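14th September

Salt print sizing, continued from the loose sheets in the Troddale folder. Purpose: settle on one size for the leaf edition before any more of the good paper gets cut.

Stock sheets are the Akolgo rag, smooth side marked in pencil at lower right. Starch and gelatin both mixed fresh this morning. Starch is arrowroot, cooked until clear and strained twice. Gelatin is the photographic grade, bloomed cold for thirty minutes, then brought up slowly and kept below the point where it starts to smell. Ammonium chloride at two percent in both. Citric acid only in the gelatin batch, a small pinch, which I did not weigh and should have.

Floated the gelatin sheets, brushed the starch ones. Ekua asked why not the same method for both. The starch will not float cleanly in the shallow tray; it skins over and leaves a tide mark along whichever edge goes in last. Brushing with the wide hake gives an even coat if the second pass goes across the first. Hung everything by one corner on the line over the sink. Two gelatin sheets dried with a thick bead at the bottom corner. Trim margin covers it.

Sensitized at twelve percent silver nitrate, glass rod, two passes. The rod Tarek brought from Miltard has a chip near one end and leaves a streak. Marked with red tape. Do not use for edition sheets.

Exposure in the UV box, hinged frame, checking by lifting one side. Test strips numbered by box counter units, so these are not seconds:

Gelatin, strip A: 466 units. Shadows closed, highlights just tinted. Good separation in the midtones, neutral to slightly purple before fixing.
Gelatin, strip B: 964 units. Bronzing in the shadows, veins on the negative buried.
Starch, strip C: 466 units. Thin. Brown-red, soft edges.
Starch, strip D: 964 units. Usable. Warmer than A and flatter, though the paper surface is nicer to the hand.
Starch, strip E: 1,000 units. No visible difference from D. Either the coat is exhausted or I misread the counter.

All strips darkened on the drying line by less than expected. Dry-down on the gelatin is maybe a third of a stop. I would still print A a touch lighter and let it come up.

Wash before fix: tap water with a little salt until the milkiness stops, then three changes of plain. Fix is two baths of plain hypo at ten percent, with a pinch of carbonate, three minutes each. Obed's note on the cupboard door says four minutes. With four I lose the faintest highlight step on the gelatin, so three stands until somebody shows residual silver at three. Sulfide drop test on the border of A was clear. On D there was a faint yellow spot, so starch sheets may need the extra minute.
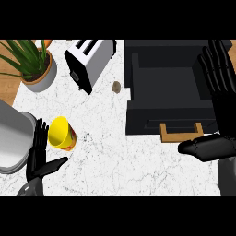

Render, plant and pot at upper left.

Negatives. The current set is inkjet on the Rovora film, output through the curve from last December. That curve was built for cyanotype and is too short for salt. Step tablet printed through it blocks up at step five and has nothing past step fourteen. Aba is linearizing a new one from strip A readings. Needs two rounds at least. Until that is done, no point judging contrast on any real image.

Film drying time matters more than I had assumed. A negative printed an hour before use picked up a faint silver stain on the ink side, and the corresponding print had pinholes in the sky. The one left overnight was clean. Polyester barrier sheet between negative and paper fixes it at some cost to sharpness. At this size I cannot see the cost without a loupe.

Toning. One half of strip A into gold thiocyanate for six minutes before fixing. Shift from red-brown to a cool plum, deeper blacks. Other half untoned for comparison. Both halves are in the window of the back room, left side covered with card, to look at fading. Tetteh has asked that they not be moved to dust the sill.

Binding is a separate matter but it affects paper grain. If the book is a drum-leaf structure, the grain must run parallel to the spine, and the sheets I cut last week run the other way. Those go to testing. Remaining full sheets: cut with the long edge down and mark the grain with an arrow on the back.

Decision for now: gelatin, floated, 466 units as base, gold before fix.

To do
Weigh the citric acid.
Second starch batch with longer fix, one sheet only.
New curve from Aba, then reprint the step tablet.
Replace the rod.
Ask Obed where the four minutes came from.
Silver bath is down to almost 5 percent of the bottle. Mix more, filter the old through cotton and label it.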